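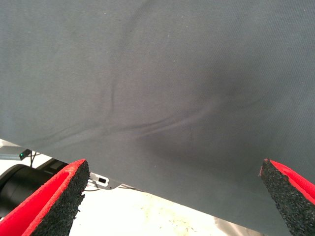 Repair course opens in Istgate

A course in the repair of small gear trains has opened at the Drurier workshop in Istgate, with places for 14 learners.

The first lessons use a round metal plate with three upright pins. Small metal gears must be placed on the pins, and the work is done over a grey cloth.
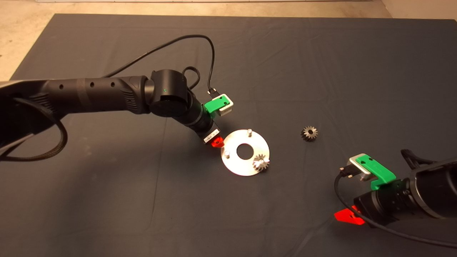
Bradley Wainwright, who leads the course, has repaired gearboxes since 1991. "People want to begin with the difficult parts," he said. "I ask them first to look at the teeth – every one of them."

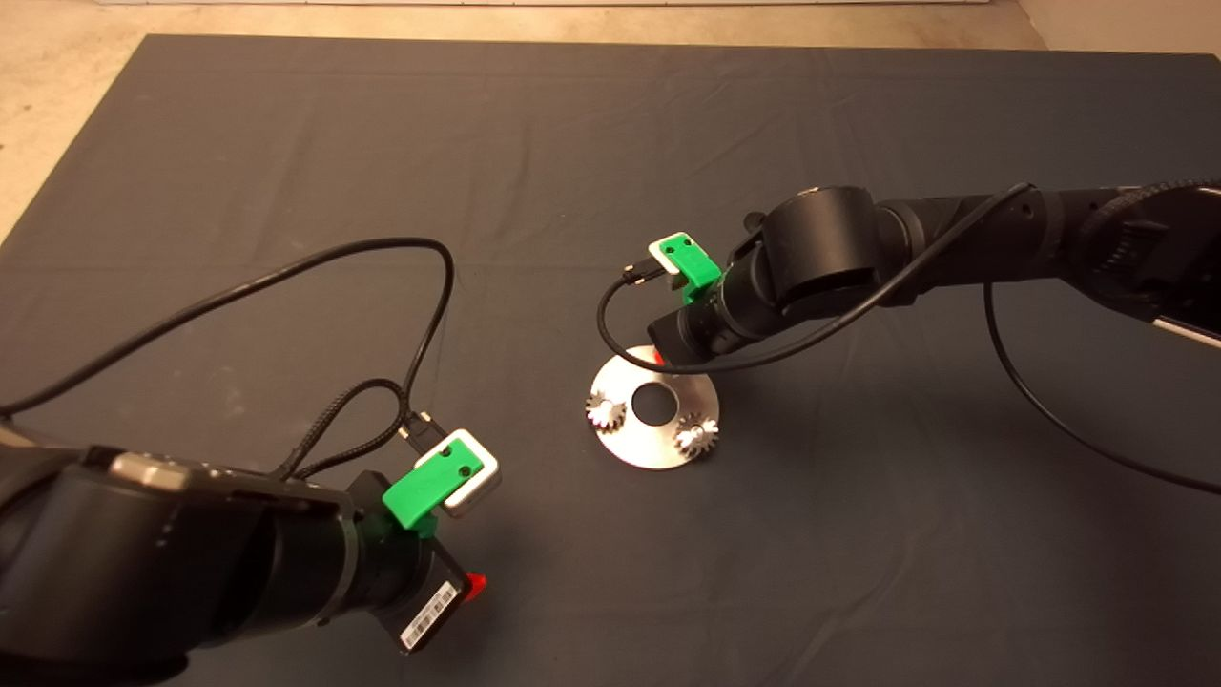

The full course costs 88 pounds and continues until May. Learners may bring a broken mechanism from home for the last lesson. 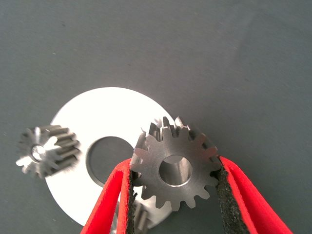

A spur gear held upright over the metal disc, with a small steel pinion at the left.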